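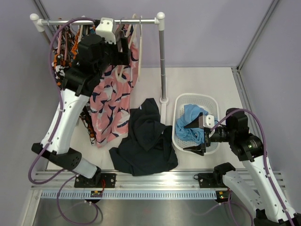 Stijn Van Rooij swears the only way to get pitch mud out of white soccer socks is to let it dry first, and I've come round to his side! I used to dunk mine straight in hot water after the match (big mistake, it just sets the stain). Now I bang the dry socks together outside, rub in plain dish soap and leave them in cold water for 2 hours. Then a normal wash, inside out, no softener. For boots, stuff them with newspaper and keep them well away from the radiator.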